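**Square bins for sorting small stuff, pink and blue: keep or send back?**

**liya_z**
I bought two square plastic bins for the stock room, one pink and one light blue. They seem to be the same size. The plan is pink for returns and blue for items that go back on the shelf. I have 30 days to send them back, and I'd like opinions before I start putting labels on them.

What I like: the rim is thick and rounded, so it doesn't dig into your fingers. The floor is flat. What I don't like: the walls slope in toward the base, so you lose some floor space compared with a straight-sided box. The pink one also has small dark specks on the floor and I can't decide if it's dirt or the plastic.
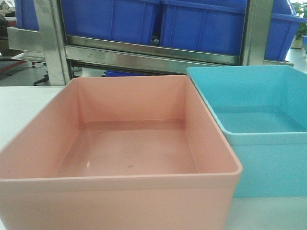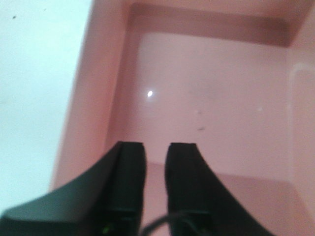 Pink bin in both, blue one next to it in the first.

**k_olaniyan**
Looks like dust to me. Wipe it with a damp cloth and a drop of dish soap before you do anything else. If the specks stay, they're in the plastic and they won't hurt anything.

**Hauwa A.**
I'd send them back. We used tapered bins at Ornwood and they never sat tight against each other on the shelf. You get a gap at the bottom of every pair. Straight walls are better if shelf space is short.

**k_olaniyan**
Hauwa, tapered ones usually nest when they're empty, though. We have 50 at the Nirnitz store and they go in one corner when we don't need them. With straight walls you'd need a whole bay.

**Hauwa A.**
Sure, if you ever empty them. Ours were full all year.

**binta_af**
How heavy is what you're putting in? A flat floor is fine for light things, but I wouldn't carry a bin full of metal parts by the rim alone.

**liya_z**
Mostly cable ties, small boxes and bagged screws. The bins would stay on the table and get emptied at 4 pm. They wouldn't be carried far.

**binta_af**
Then I'd keep them. Put the label on the front wall, below the rim. On the rim it peels.

**Ayodele E.**
Is pink and blue enough of a difference for everyone who works there? We had a color system at Ezeani and two people mixed up the bins for months. Write RETURNS and SHELF in big letters too. The color is only a backup.

**liya_z**
Good point, I'll do both. I wiped the pink one just now and most of the specks came off. One is still there near the middle of the floor. I can't feel it with a fingernail.

**k_olaniyan**
Leave it.

**Hauwa A.**
I still say straight walls, but for two bins on a table it doesn't matter much. Let us know how the labels hold up.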